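New grip rules at Endstead

I popped into Endstead last week and everyone was talking about the new handling guide, out on 6 August 2022. It's only two pages! Lamai Thammasiri wrote most of it, and she wants finger pads checked every 60 grips, with each check signed for.
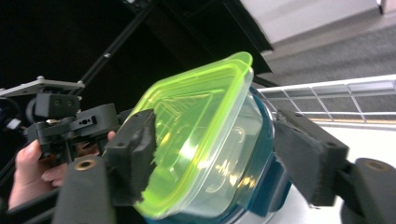 The bit I like best is the rule on dropped items: you log them, even the silly ones. Adom Wumbei reckons it'll slow his team down until March, but he's signed up anyway.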